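The Lettering of Teltdale

When the drama series Teltdale returned for its third season in January, viewers noticed the change before a word had been spoken. The opening titles, set for two seasons in a narrow serif with sharp, chiseled ends, had been redrawn from the first letter to the last. The new lettering is wider, softer at the corners and slightly uneven along the baseline, in the manner of painted signs on old storefronts.

The work was carried out by Cemov, a small design studio that has supplied titles for nine television productions. Its commission covered the main title, the episode cards, the closing credits and the many printed items that appear on screen, from ration books to the masthead of the local newspaper.

A Typeface With a Past

The starting point was Nyberg, a display face issued in a single weight and long out of general use. The studio worked from a printed specimen of eight pages, several of them stained, and from a handful of posters held in a private collection. The specimen showed capitals and numerals in full but only part of the lowercase. The missing letters had to be drawn new, along with accents, punctuation and a second, lighter weight for the credits.

Screen use brought its own demands. Thin strokes that print well on paper tend to flicker when they move, and the original face had a great many of them. The studio thickened the crossbars of the A, E and H and opened the inner spaces of the lowercase a and e. The capital T, the first letter of the title, went through 47 drawings before the production approved it.

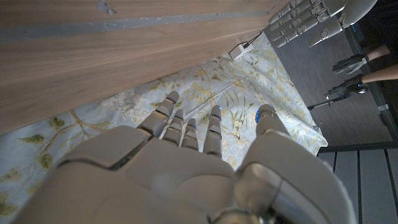
From Title Card to Street Sign

The same alphabet now appears throughout Skustgate, the fictional harbor town in which the series is set. Shop fronts, ferry timetables and the brass plate outside the courthouse all use it in one form or another. Earlier seasons drew on a mixture of ready-made fonts, and attentive viewers had pointed out that two of these were designed decades after the period shown.

The production has kept some variety on purpose. Hand-painted signs were left to the scenic department, which treated the typeface as a loose model, and the newspaper retains its older text face for body copy. Only the headlines have changed.

Response among viewers has been divided. Some miss the severity of the first titles, which suited the colder mood of the early episodes. Others regard the new lettering as a better match for a story that now spends more of its time among the townspeople and less in the courtroom.

The complete typeface, in both weights, is to be offered for license under the Nyberg name once the season has finished its run. A revised specimen is in preparation.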